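A Morning at the Wondano Rice Kitchen

We got to Wondano in February, on one of those gray mornings when you would much prefer to stay in the car with the heater on, and I am very glad we didn't. My sister had signed us up for the open day weeks earlier and I had more or less forgotten what it was – something to do with rice, she said, and lunch was included, and that was enough for me.

The building used to be a shoe warehouse and from the parking lot it still looks like one. Inside it's a different story. You come in through a little shop (more on that later, my credit card remembers it well) and then down a long hallway that smells of toasted grain, and by the time you reach the coat hooks you are starving. They put out coffee and sesame cookies for us and let everybody stand around chatting for a good while before anything started, which I liked.

Our guide was Chaiwat Jaidee, who grew up cooking with his aunts and has been teaching here since the place opened. He has a lovely slow way of talking and he answered every question, even the man behind me who wanted to know about his own rice cooker at home, a Galli, and why the bottom layer always came out brown. (Too little water and too long on warm, apparently. I do the same thing.)

First we saw the storeroom. The sacks are stacked on pallets off the floor, and the kitchen goes through 2,000 pounds in a busy season, between the classes and the lunches it sends out to schools. Chaiwat opened one sack of jasmine and one of short grain and passed a handful of each along the line so we could smell them dry. I had never thought to smell dry rice before. The jasmine was almost like popcorn, and the short grain smelled of hardly anything, a bit like clean paper.

Next came the cleaning tables, where the rice is spread and checked for husks and little stones, and then the big steamers, made by Prindier, with lids so heavy they hang on a chain. Lunch for 300 can come out of that one room. It was too warm to stay in for long, and my glasses fogged up so badly I had to be led out by the elbow.

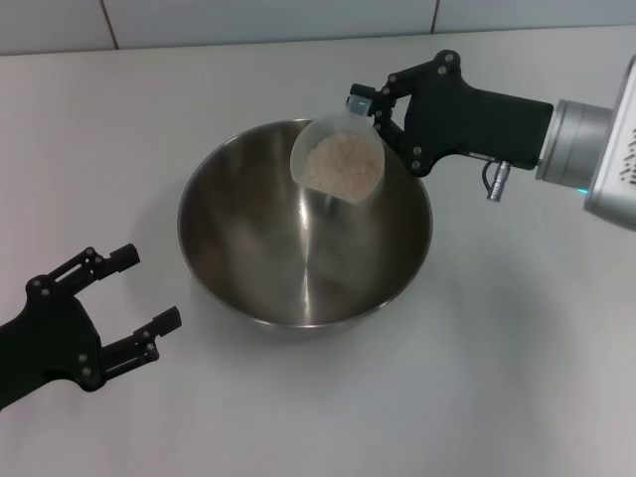

Measuring was the part I had been curious about, since I have always been a scooper and a guesser. Chaiwat is firmly for the cup. Use the same one every time, he told us, and use it for the water too, and then it hardly matters what size it is. They like a clear plastic cup with a short handle, so you can see the pale grains heaped inside before they're tipped into the bowl, and the bowl is plain stainless steel, wide at the rim, with plenty of room for a hand to swish around. After that it's cold water, a gentle stir, pour off the cloudy part, and again until you can nearly see the bottom.

Lunch was at 60 seats along two long tables, and we had rice with ginger chicken, pickled cucumbers and a sweet coconut pudding that I went back for. My sister bought a bag of the Brullavon red rice in the shop and I bought two, plus a measuring cup, so I suppose the lesson took. Parking is free but the lot is small – go early, and wear something light under your coat.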